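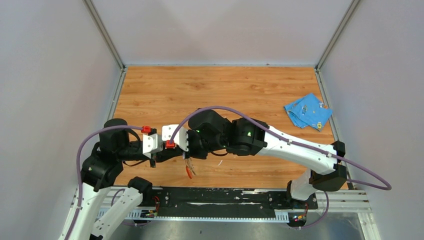 **Why does the Gradside calendar skip every repeating booking after the clocks change?**

The sync was saving each booking with a fixed time offset, so once the clocks moved, the repeats landed an hour off and got dropped as clashes. Turning on "Follow local time" under Calendar > Repeats fixes it.

Ticket 151, opened by Yaowalak Boonyarit, Thursday

**9:14** Yaowalak reports that her Priltero choir rehearsals show up fine through October, then vanish. Single bookings are OK.

**9:40** Got the same thing on my test account on the first try! Love it when a bug does that. Two accounts, same gap.

**10:05** Cleared the cache, signed out and in. No change. Reinstalled the phone app too — also no change, so it's on the server side.

**10:55** Lertchai Kaewmanee dug out the sync log and there it was: 55 lines of "slot taken, skipped", every one exactly an hour early. Great find.

**11:20** Switched on "Follow local time" and ran a full sync. 14 rehearsals came back, with the room notes still attached.

**11:32** Yaowalak checked from her end and sees them all. She's thrilled, and so am I.

Still to do:

- Ask Surachet Kongkaew if the setting can be on by default for new accounts
- Add a line to the help page
- Check whether Kurian imports have the same problem

Status: fixed for this account, open for the default setting.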